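The Sock Problem, Month Four

I said in February that I would give this thing 10 evenings and then put it back in the closet. I have lost track of the evenings, which tells you how well I keep that kind of promise.

For anyone new, the plan at our house is a laundry helper. It would take small clothes off the bed one at a time and drop them where they belong. Shigeru Takeda, who shares the workshop bench with me at Viltdale, got me started by saying that a parallel gripper could handle most of what comes out of a dryer. I told him I doubted it. I still doubt it, but I've now spent enough on fasteners that I have an interest in being wrong.

The approach is the fashionable one. You don't program the motion. You hold the gripper yourself, do the job over and over, record everything, and hand the recordings to software that is supposed to work out what you meant. We have been calling the whole setup Rurkus, after a noise an early version made. Videos online make this look like an afternoon's work. What the videos leave out is how many times a grown adult has to pick up a piece of black cloth.

I have 39 recordings I would call good. I have a much bigger pile that I would call recordings. In some of those I squeezed too early and caught a fold of the sheet along with the cloth. In others I was just bored, and you can tell, because I come in from the same side every single time. A machine that learns from that will learn to come in from that side and nowhere else.

Then there's the cloth itself. Thick fuzzy fabric is easy to pinch and hard to place. You get hold of a corner and the rest hangs wherever it likes. Thin stuff is the reverse, it slides out unless the pads are right. I went with soft blue pads on the fingers after hard rubber kept skating off everything. They're better. I won't say more than better until they've lasted a summer.

Black is its own headache. On a patterned turquoise sheet you would think a black object would be the easiest thing in the world to find, and finding it is fine. Knowing which end is up is another matter. Seams and folds all go to the same dark blob on my laptop screen, and if I can't tell where the opening is when I play a recording back, I don't see why the software would. 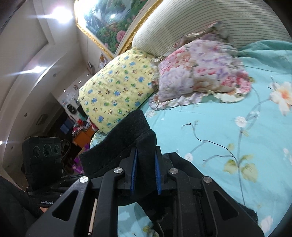
Black cloth over the turquoise sheet, both times.

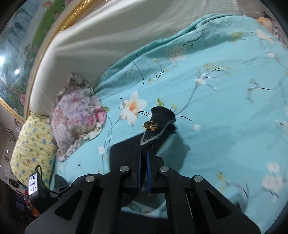 Zsolt Hegyi wrote in after my last post to say I'm solving the wrong half. In his view the grabbing is fine and has been fine for years, and what sinks every home laundry project is letting go. A person drops a sock and it lands more or less flat. A gripper opens and the thing clings to one pad, or falls in a lump, and then the next step has nothing sensible to work with. He'd like to see me spend a week on releases alone and leave the pickups out of it.

I hate to say it, but he has a point. I went back through the good recordings and watched only the last few seconds of each. In a fair number of them I give the gripper a little shake at the end. I had no idea I was doing it. My hand had quietly solved a problem I hadn't noticed, and I can't say whether the software will pick up on the shake or treat it as noise and smooth it away. My money is on the second.

So the next round is releases. I'm going to vary the height, and I'm going to make myself approach from the headboard side even though it's murder on the shoulder. I also want a few runs on a plain sheet, to find out how much of the trouble is the flowers.

As for cost, I'm 600 dollars in, if you count the Adeck fasteners I ordered twice by mistake. A person can pick up a lot of socks for that kind of money. Shigeru says I'm not allowed to do that math until the arm is mounted – the arm being the part we haven't started. I did ask him when he thought we might start it. He went back to his soldering.

If you've had any luck with soft pads on fleece or anything with lint on it, leave a comment and tell me how often you clean them. Mine could use a wipe after every session and I'm getting tired of it.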